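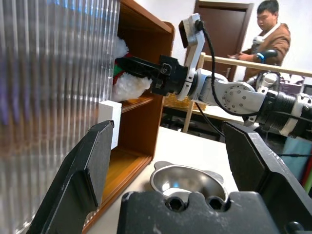 Fig. 4. Upper compartment in use, ribbed panel at left.

Loading the Hovgate shelf unit

7. Stand the unit where it will live. It is heavier than it looks and will not enjoy a second trip.

8. Put soft items in the upper compartment. Plush toys may sit at the front edge of the board. A little fluff over the lip is permitted.

9. Leave the lower compartment open until step 12, however tempting.

Note: The glossy finish records every fingerprint. Wipe with a dry cloth.

CAUTION: Do not lean on the ribbed panel. It blurs clutter. It does not hold people up.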